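I went to the Pendeck open lab in April expecting the usual: a slide deck, a looping video, a robot roped off behind a table. The first two were there, in the front room. The software people were at the back, in a room done up as somebody's flat, and I stayed there until they started stacking cups.

The product is called Zokerell. It's a planning and control stack for two-armed robots, and the claim on the handout is that it picks its own grasp points and then keeps both arms agreeing while the load pushes back. The afternoon's load was an office chair on casters. I liked that choice. A box stays where you put it, but a chair on wheels swivels, rolls and tips, and a planner that treats it as one rigid lump should get into trouble fast.

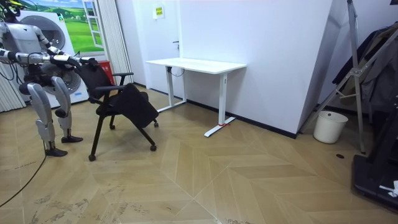

Deepika Nambiar disagreed with me on that, fairly firmly. Casters make it easier, she said, as the floor takes the weight and a sloppy force controller can hide behind the wheels for a long time. Have it carry the chair over a doorsill and then come and talk to her about coordination.

I have no good answer to that. I did ask what the controller does when the two hands disagree, and Reece Bramwell pulled up the log view. Each arm runs its own compliance loop, and a slower layer above them compares where the chair ought to be with where the arms say it is. If the gap gets too big, everything stops. How big is too big? A number in a config file, tuned by hand, and tuned for this chair.

The handout says 1,492 trials. It doesn't say how many used furniture the system hadn't met before, and when I asked I was told 379, with "met before" defined by model and not by type. So a different office chair counts as new. Make of that what you like.

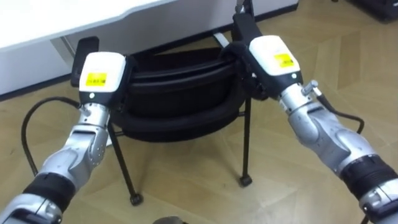
Both grippers on the backrest, seen from the robot's side.

Perception was the part I came for, and the part I left least sure of. Zokerell fits a rough shape to whatever the cameras give it and scores grasp candidates along the edges. Black padding is hard on depth cameras in general, and thin black legs are worse. Reece said they fill the holes with a learned prior. I asked to see the raw depth next to the filled version and was promised it by email. It hasn't come.

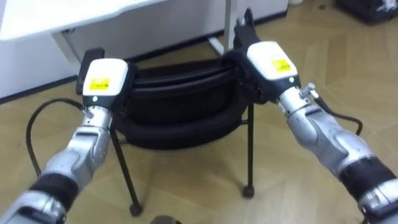
TOOLING

The replay tool, Cropper, is the one thing I'd take home. You scrub through a run and see the plan, the joint commands and the stop conditions on one timeline, and you can rerun the planner from any point with a changed setting. It choked once on a long log and had to be restarted, but I've used worse that cost more.

Pendeck wants to ship the whole stack next year. I'd want the depth data first, and a doorsill.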